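Kero Fruit Plate and Table Cloth Set: Set-Up Guide
Section 2. Laying the cloth and filling the plate

Read this section before you put any fruit out. Most guides to fruit on the table promise that the right dish will keep everything fresh for weeks. It won't. A plate holds fruit and lets you see what needs eating, and that is all we claim for the Kero.

2.1 Before you start

You will need the plate, the cloth, a dry tea towel and whatever fruit you have in the house. The storage stickers sold with some fruit bowls are not included. We tried a packet of them in the Jerndale test kitchen in June and could see no difference between the fruit with a sticker and the fruit without.

Wash the plate once in warm soapy water and dry it fully. The leaflet from our old supplier, Lundgren, told people to rinse it in vinegar first. You can if you like the smell.

2.2 Laying the cloth

1. Shake the cloth outdoors or over the bath.
2. Lay it on the table with the hem facing down.
3. Pull from the middle of each side in turn. Pulling from the corners drags the checks out of line.
4. Smooth it with the flat of your hand. Stop when it looks decent.

Note: The cloth is sold as easy-care. In our view that means it will crease and you will get used to it. A warm iron takes out the fold lines from the packet. Softer wrinkles come back as soon as somebody leans on the table.

Caution: Do not set the plate down over a thick fold. It will rock, and round fruit rolls.

2.3 Filling the plate

1. Put the plate down empty, near the middle of the table, where people can reach it without stretching.
2. Start with the largest fruit. Set these towards one side.
3. Add mandarins next, well apart from each other. If one goes mouldy, the other has a better chance.
4. Fill the gaps with small items such as cherry tomatoes or longans. They stay put better when wedged against something bigger.
5. Leave part of the plate clear. You need room to turn things over and look underneath.

Ten pieces in a single layer is a sensible load for a mixed plate. A heap looks generous on a box lid, but whatever is at the bottom of it tends to be forgotten.
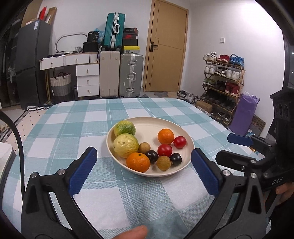

Should tomatoes be kept on the same plate as fruit?
They can be, if they will be eaten within a day or two. Keep them on top or at the side where they won't be squashed, and move any cut tomato to the fridge straight away.

2.4 Choosing what goes on

Skin is a poor guide to what is inside. Citrus with a green or patchy skin may be perfectly ripe, and a dimpled, marked one may be better than its shiny neighbour. Shops have trained us all to pick the glossy ones. Go by weight and smell instead: a good citrus fruit feels heavy for its size and smells of something when you scratch it lightly.

Press tomatoes gently near the stem end. Dark varieties are harder to judge by eye, so trust your thumb.

Leave these off the plate:
- Anything cut or split
- Anything still damp from washing
- Bananas, which are better hung up and which hurry the ripening of some other fruit
- Berries, whatever the picture on the box suggests

2.5 Daily check

1. Lift each piece and look at the side that was underneath.
2. Take out anything soft, weeping or furred.
3. Wipe the plate if it is sticky.
4. Give each piece a quarter turn as you put it back.

Note: We are told that turning fruit evens out the ripening. We have our doubts. It does make you look at it, so we have left the step in.

Caution: If you find mould, throw that piece away and wash the plate before refilling it. Inspect whatever was touching it. Cutting out the mouldy part of soft fruit is not safe, however small the spot.

2.6 Cleaning

The plate may go in the dishwasher on the lower rack. Food can gather just inside the rim, so run a cloth round it by hand now and then.

Wash the cloth at the temperature on its label. For tomato stains, rinse from the back with cold water as soon as you can, then wash as usual. The Tellel stain bar mentioned in earlier copies of this guide has been dropped from the set. Ordinary washing-up liquid did the job as well on our test pieces and costs less.

Do not tumble dry. The cloth may shrink, and the replacement (part 888) is sold only with a second plate, an arrangement we have complained about ourselves.

For chips, cracks and returns, see Section 12.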